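I've had the Skamodik for a month now, and I keep getting asked the same thing at every charger I stop at, which is "so what IS that?" Fair enough! It's a small electric wagon with a boxy back end and a face like a surprised fish, and I love it more than I expected to love any car.

I drove 1,521 miles in May, most of it back and forth to Caltwood. The longest leg was 131 miles with the heat off and a nasty crosswind, and I rolled in with 9 percent left on the battery. My palms were sweating. I'd do it again, but I'd stop for coffee first.

Things I like: the seats (soft, wide, old-fashioned in the best way), the real knobs for the fan, and how quiet it is on a decent road. The back seats fold flat without you having to yank out the headrests, so I can slide a bike in whole. One pedal driving took me two days to get used to and now every other car feels broken.

Things I don't like: the wipers. They have an auto mode that wakes up for one drop of rain and then sleeps through a downpour. The charge port door also sits on the passenger side at the rear, so at half the stations in Clatutgate I end up backing in at a goofy angle with the cable stretched like a guitar string.

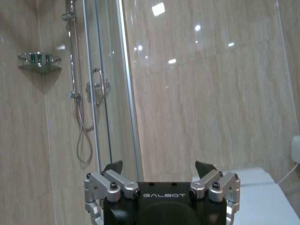
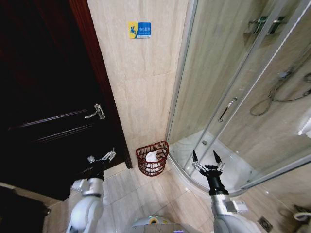
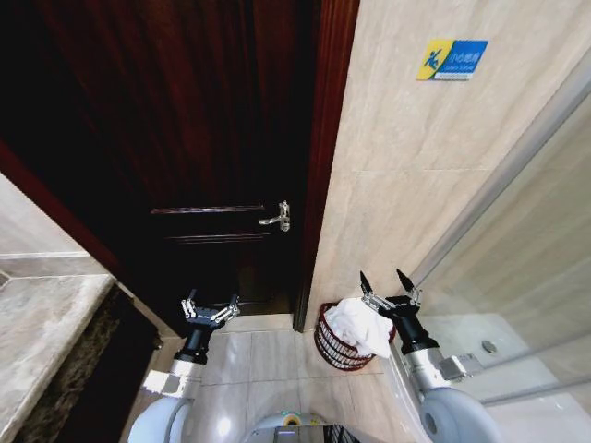
Benmoussa wrote in after my last post to say the wiper thing got better on theirs once the dealer updated the software, and that I should ask for it by name at the first service, "or they'll just top off the washer fluid and send you home." So I called. They do have an update, and it takes a couple of hours, and they can fit me in next month. We'll see.

Oh, and tires. The ones it came with are built for range and they're noisy on rough concrete. I priced out a quieter set and then closed the tab pretty quickly — maybe when these wear out.

Charging at home has been easy. I plug in at 10 at night when the rate drops and it's full by breakfast. I still haven't put in the faster wall unit, and I'm not sure I need one for the driving I do. If you have one of these and you went for the big charger, let me know if it was worth the money!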